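Fold the towels in thirds and stop there

38 comments
Share

I have folded towels for money and I have folded them at home, and I think most households put too much work into it. For two years I did the linens at a small guesthouse in Rembridge. We went through 400 towels in a busy week in September. At home I have one closet shelf and a family that pulls from the bottom of the stack.

The guesthouse had a rule. Every towel was folded in half lengthwise, then in thirds, with the folded edge facing out. It looked good on the shelf. When I left I kept doing it that way at home for a long time, and I taught my kids to do it. They hated it, and the towels they folded came out crooked, so I refolded them at night after they had gone to bed.

My argument is simple. A plush towel doesn't want to be folded small. The pile is thick, and each extra fold doubles that thickness. By the fourth fold you have a lump that slides off the stack. It also takes up more height on the shelf than a towel folded in thirds and laid flat, so you don't even gain the space you were folding for.

Rolling is the other thing people recommend. I tried it for a winter. Rolled towels are fine in a basket, but on a shelf they roll forward when you open the door. You also have to roll them tight, and a tight roll leaves the middle creased.

What matters more is what happens before the fold. Pick the towel up by two corners, give it one hard shake, and lay it on a table. If you grab it by the middle it bunches, and you spend your time flattening it again.

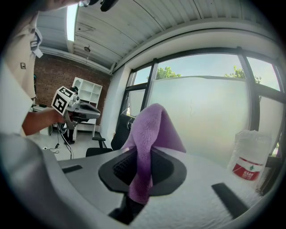 One reader in Bekska wrote to tell me that shaking is a waste of time as well, that she has stuffed clean towels straight from the dryer into a cabinet for years, and that they dry a person just as well as mine do. I can't argue with the last part. I would only say that a stuffed cabinet is hard to get one towel out of, and the rest come with it.

I'm not against neatness. Sheets should be folded properly, and so should tablecloths, where a crease shows at dinner. A bath towel gets used by a wet person with their eyes half closed. It goes back on a hook afterward and loses whatever shape it had.

So at our house it's thirds, once, and onto the shelf. The kids do their own now and I leave the crooked ones alone.

2,969 views
Share this article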